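**Bed picnic**

A bed picnic is an informal meal or snack eaten on top of a made bed, usually with a sheet of plastic or a large tray laid down first to keep the bedding clean. It is common in small flats, guest houses and student rooms where there is no dining table, and is also used for children kept indoors by bad weather.

## Food

Whole fruit is the usual choice. Mandarins, plums, apples and bananas need no cutlery and leave few crumbs. Mandarins are often served on a tray with raised sides, which stops them rolling into the folds of the bedclothes.

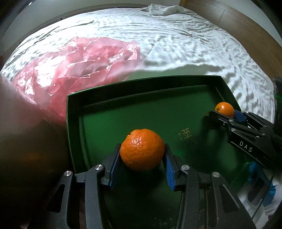

**Why is a raised edge useful on a bed?**

A mattress dips wherever someone sits or leans, so round fruit tends to roll towards that person. The edge holds it in place and also catches peel and small drips of juice.

Bread rolls, boiled eggs and raw vegetables are also suitable. Soup, gravy and anything fried are normally left out. Drinks are kept on a bedside table or the floor, in cups with lids if children are present.

## Ground cover

The cover goes over the bottom sheet, with the duvet pushed back or taken off. Thin plastic sheeting is cheap and can be wiped down, but it creases easily and slides on smooth cotton. Oilcloth lies flatter and is heavier to store. A folded tablecloth is softer to sit on, although juice soaks through it.

Guest houses in Covdale lend out a wipe-clean cover known locally as a Seden cloth, after the shop that first sold it. The standard size has 13 cm of overhang on each side of a single bed.

## Laying out

Plates are put down first, towards the far side, and loose fruit is placed nearer the people eating. Flat plates are steadier than bowls. Fruit with soft skin, such as ripe plums, is best kept apart from heavier items.

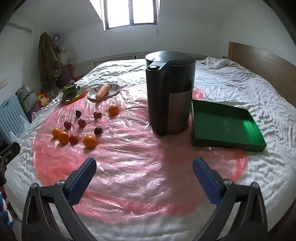 A meal for four or five people generally needs a double bed, and guests sit along the sides with their feet on the floor. In Stindau the custom is to clear the plates before any fruit is peeled, and to pass round one bowl for skins and stones.

## Clearing up

Peel and stones are gathered into the middle of the cover, which is then lifted by its corners and emptied into a bin. Plum juice should be rinsed out of cotton with cold water before washing.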